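Budgeting for a second pair of arms

dudthorpe_lab
Hello all, we've got until August to cost a second bench at Dudthorpe, and Kuo-hua Chow would like two more arms from Lumov. Any thoughts gratefully received! 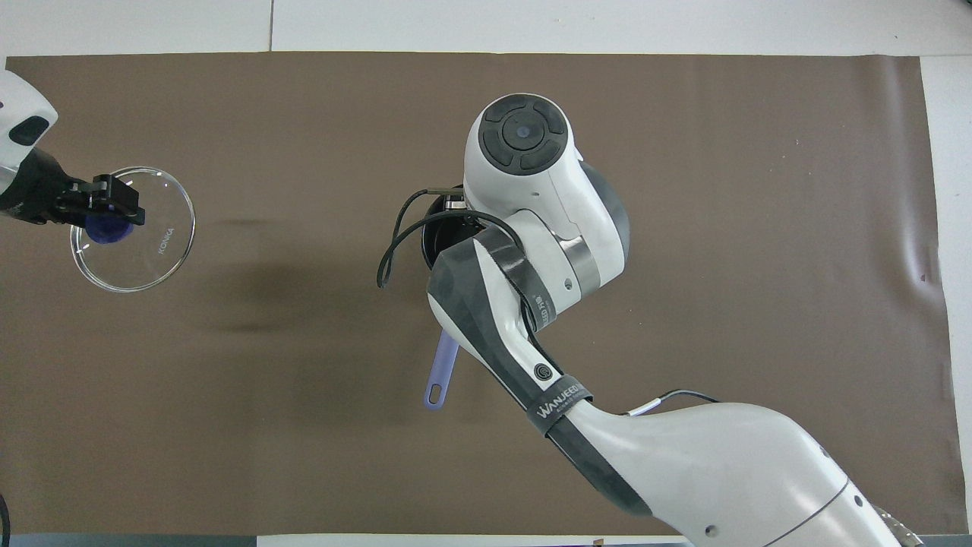 Spares are where I'd put the money first, bless them. We allowed 236 pounds for cables and straps last year and it went quickly – with black leads looping out over the paper like that, I'd double it.

gumede_fan
Sorry, can't agree. Get the service plan and skip the spares box.

shayne.maihi
I'm with Dudthorpe, our plan took 6 weeks to send one lead!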